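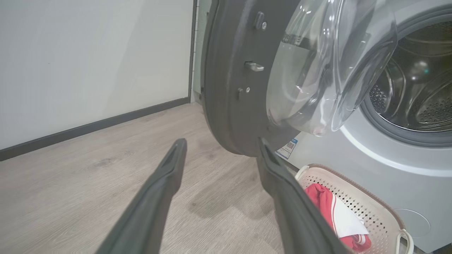
Laundry Habits in a Shared House: Sorting, Loading and Leaving the Door Ajar
Nazar Hnatiuk, Londcombe

I chose laundry for my household practices project because I live in a share house at Londcombe and, to be fair, I was the worst offender when it came to leaving washing about the place. My housemates were lovely about being studied, and I owe them all a good cuppa.

What I looked at
Over nine weeks, finishing in April, I kept a diary of 112 loads. I wrote down who did the wash, whether the colours were sorted first, and how long the clean clothes stayed in the drum before someone got around to hanging them out.
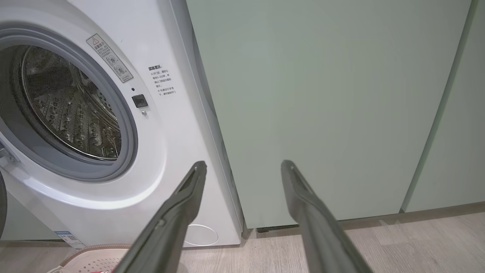
My favourite part was the talking, which happened mostly while people were crouched beside the basket turning socks the right way out. Everyone had learnt from a parent or a grandparent, and everyone was quite sure their way was the sensible one! Out of the whole lot, 94 loads were sorted by colour in some fashion, though one housemate's idea of "darks" included a mustard jumper and I didn't have the heart to argue.

A front loader with a clear door helps more than I'd expected, too, as you can peek in for a forgotten sock on your way past. 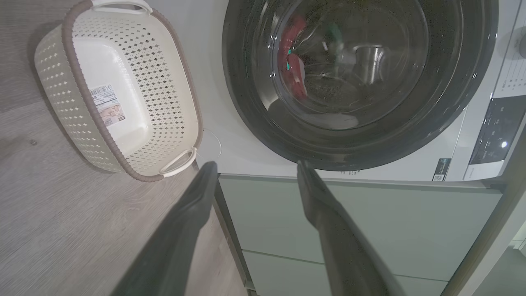

What I'd do differently
I'd start with a simpler diary page, as my first one had far too many boxes and people gave up halfway down. I'd also like to ask the same questions in another house, perhaps the one over in Sislow, where they share a clothesline with next door.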